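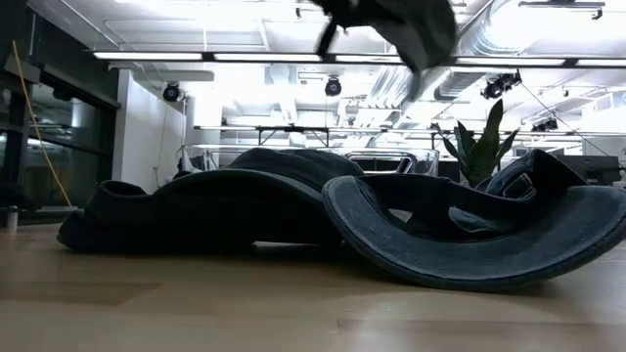 Sorting denim and shirts before washing: one heap or several?

indigo_hem
Posted 22/02/2023

Good evening to all. I would like to ask how you sort your denim and your shirts before washing. At home we own too many blue things. Some are nearly black, some are navy, and some are so pale that I do not know if they still count as denim. I put everything on the floor first, because on the bed I lose the small pieces in the blanket.

My method until now was two heaps, dark and light. The dark heap is always the big one. My doubt is about the middle blues, and about pieces with straps and buckles. Do you close the buckle before washing? I have read both opinions and I could not decide.

slow_rinse
I close everything. Buckles, zippers, hooks. An open buckle once made a long scratch inside my drum, and the service man from Bhardwaj did not want to hear about the guarantee. For the colors I make three heaps. The middle blues wash alone, on cold.

tubandline
I do not agree about three heaps. If you have a small family, you will wait two weeks until the middle heap is enough for one wash. I put middle with dark, turn them all inside out, and I have never regretted it. Only new denim I keep apart for the first 5 washes.

indigo_hem
Thank you both. Inside out is a good reminder, I forget it often. And what do you do with gray? I mean the light gray shirts with buttons, the ones for work. With the whites they look dirty, and with the charcoal things they become a little sad.

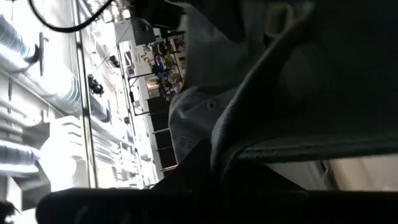
Ketska46
Light gray goes with pale blue in my house. They are the same strength of color, and this matters more than the name of the color. Charcoal belongs to the dark heap, also when it is a soft fabric. Please do not wash charcoal with anything you love in beige.

slow_rinse
Same strength of color, I like this rule. But I would still be careful with pale blue if it is thin. Thin cotton takes dye very quickly.

tubandline
It takes dye only if the water is too warm. I have used the 900 spin with the cold program for years, on a mixed load, and the thin shirts are fine. The creases are another story.

indigo_hem
I tried it with gray and pale blue together, as Ketska46 wrote. I did not see any change in the colors. Now I have a different question. Should shirts be washed with the buttons open or closed? My mother closed them all, but it pulls at the threads, I think. Around the buttons is where I look first when I check for mending.
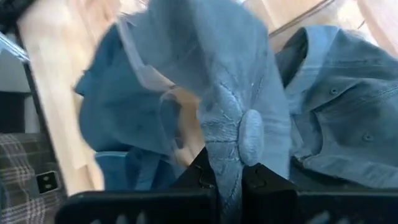
Pale blue, with white stitches around the button.

slow_rinse
Open for shirts, closed for denim. When the shirt turns in the drum, the closed buttons carry all the weight.

Ketska46
I close only the top one, so the collar keeps its shape. I have no proof that it helps.

tubandline
All open, and the cuffs too. Also cut the loose threads with small scissors, do not pull them. I use the Erer ones, they are cheap and still sharp.

indigo_hem
Then I will leave them open this time. The dark heap goes in tomorrow morning, inside out, with the buckle closed.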